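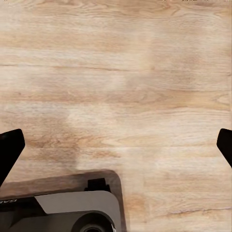

What should you do first when a home gripper arm drops things it used to hold?

Switch it off at the wall, wait for the fingers to go slack, and wipe the pads with a damp cloth. Grease on the pads is the usual culprit, and you don't want to be wiping them when the arm decides to close.

I learned the second half of that the stupid way. Our Nedik was handing jars across the bench in June when it let go of the plum jam. I leaned in with a rag. The arm, still running its routine, went for the next jar and got my thumb. Nothing broke except the jam and my standing in the house.

A few things I do now:

Pause is not off. On ours, pause lasts 25 seconds and then the arm carries on as if you'd never spoken. Pull the plug.

Dish soap, one drop, warm water. Skip the furniture polish. I tried it once for the shine and the next three jars went straight down.

Look at the fingers with the jaws wide open before you start a job. If one side sits farther in than the other, the screw at its base has worked loose. A quarter turn does it. A half turn gets you a new screw from Hatport, and they take their time.

Put a folded towel over the bench for test grips. Use a plastic tub of rice. I know the jar is right there.

Keep the old pads. Meriem Erraji at the Wolstead repair evening trims the worn edge off with a craft knife and flips them, and mine have done another 41 jobs that way. She also told me to write the jobs down, which I resented, and which is how I know it's 41.

If it still drops things after all that, turn the grip force up by 2 and stop there. I went up by more and it cracked a mug, then held on to the pieces very nicely.

Broken glass: gloves, then a slice of bread for the splinters. Throw out the bread.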